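The Room in Cendammont

1. The Key

When Simone Sampaio came to Cendammont in November, she had one suitcase and the address of a man she had never met. The bus left her near the bridge at six in the evening. It was raining a little. She walked up the hill and read the names on the doors until she found Papadakis.

Prodromos Papadakis opened before she could ring a second time. He was a tall man in a green sweater, and he looked at her suitcase, then at her shoes.

"You are from the translation office," he said.

"From Trullex, yes. They told me you have a room."

"I have a room. I did not tell them it is a good room."

He gave her the key and went back to his radio. The room was on the upper floor, number 15, with a bed and a window to the river. She put her dictionary on the chair and sat down on the bed with her coat on. In her own language she was a quick person, people laughed at her jokes. In this one she had to prepare every sentence, like somebody who carries a full cup over a carpet.

In the first week she spoke almost only with things. She said good morning to the stairs. In the bathroom, while she brushed her teeth, she practiced the names of what stood on top of the toilet tank: tube, spray bottle, soap. She said "spray bottle" so many times that it stopped to mean anything. Mr. Papadakis heard her through the wall and turned the radio down, and she was ashamed the whole evening.
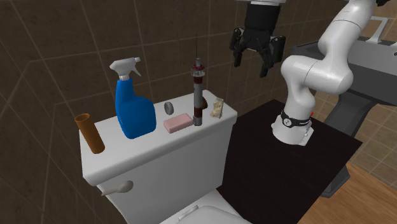
2. The Letter

The letter was from her aunt in Rocha. It had gone first to Susside, where Simone lived before, and it arrived 39 days late. She read it at the kitchen table. The house was sold. The lemon tree would stay, but the new people did not like lemons.

Mr. Papadakis was cutting bread. He did not ask what was in the letter. He put two slices on a plate and pushed it to her side of the table.

"How do you say it in your language," he asked, "when a thing is finished, but you still go there in your head?"

"Saudade," she said. "More or less."

He tried it. He said it very badly, and then he tried it again.

"And in yours?" she asked.

He told her. She repeated the word after him, also badly, and he corrected her with the bread knife in his hand, slowly, one piece at a time, until the kettle started to make its noise.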